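Home Projects Student Reports Labs Contact

Teaching Serrano to Make a Sandwich: Our Project Report

6 min read

Print this page | E-mail this page

Posted 31st December

When we picked our project back in April, we wanted something that anybody's grandmother could look at and understand right away, and after a good deal of back and forth (there was a laundry idea that we still feel a little sad about) we settled on sandwiches. A sandwich is a friendly thing to work on. Everybody knows how it should end up, and yet bread, lettuce and a squeeze bottle all want to be handled in their own way, so there was plenty in it to keep us busy through two semesters.

Serrano is the name we gave to our arm and everything attached to it. The learning program that will some day drive it is called Nonodel, and the whole of our part in the project was to gather the examples Nonodel learns from. One of us guides the arm through a step by hand controls while the wrist camera and the joint readings are saved together, and each such run is what we call an example. We used Trindon, the lab's own recording program, to save them, and Jistevix to go back through them and trim off the dull seconds at the start and finish.

How we divided the work

We cut the sandwich into short tasks, each with a written card that says where the run begins and where it ends. It took us far too long to write those cards! Our first ones said things like "pick up the bread," and then two people would do that in two completely different ways, one pinching the slice at the corner and the other taking it by the middle, and both were perfectly right according to the card. The later cards are wordier and much better. They name the starting plate, the grip and the place where the arm should come to rest.

We also made a point of moving things between runs. Plates traded places, the bowl wandered, and the slice was turned a little each time, so that Nonodel would have to look for the bread and couldn't simply memorize a spot on the table. If you are planning something similar, please do this from the very first day. We started late with it, and our early runs are all rather alike.

What we collected

We saved 1,002 examples in all. After going through every one of them in Jistevix we kept 885, and the rest were set aside, mostly for stops in the middle of a motion or for camera files that didn't line up with the joint readings. Going through them was slow, but we got quite fond of it by the end, with a pot of tea and somebody reading out the file numbers.

The bread and bottle tasks gave us the most to talk about, and both ask for an upright hold between the fingers.
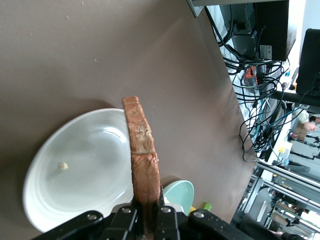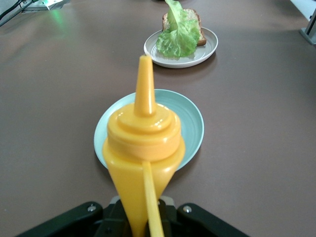
What we would do differently

First of all, we would check the files at the end of every session. We let them pile up, and a camera timing problem that we could have caught in one afternoon stayed with us for much longer. We would also agree on names for things before recording anything, as "dish," "plate" and "saucer" all turn up in our notes and we had to go back and tidy them.

We would dearly love to see more people at the controls, too. Just two of us drove the arm for most of the examples, and we each have our habits (one of us swings wide around everything, the other comes straight down from above). A group taking this over next year should have the cards, the notes and the trimmed files, all of which are in the shared project folder, along with a short guide to starting up Trindon.

Print this page | E-mail this page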